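Can a machine tidy up yet?

I get asked this a lot by parents who have stepped on a block in the dark. My answer is partly! Picking up small blocks that sit out on a flat, clear board, with a bit of space between them, is the kind of chore a robot arm has a fair shot at. A toy bin with 77 odd pieces tangled in a doll's hair -- no, you're still on your own there.
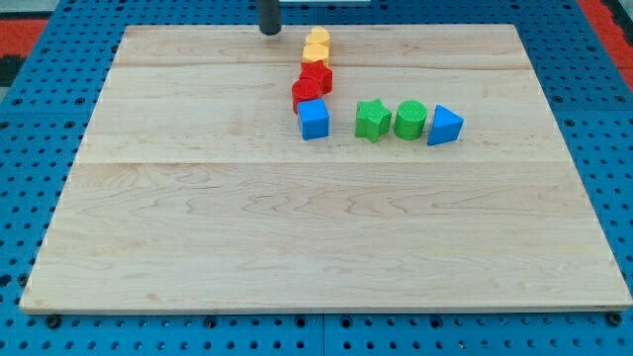
Sorting is where I'd start, whether it's toys or the hardware drawer. Pick color or shape and stick with it, for people and machines alike. Spread things out before you sort, and keep touching pieces apart (my six-year-old does this better than I do). Folding laundry can wait. I'll look again in September.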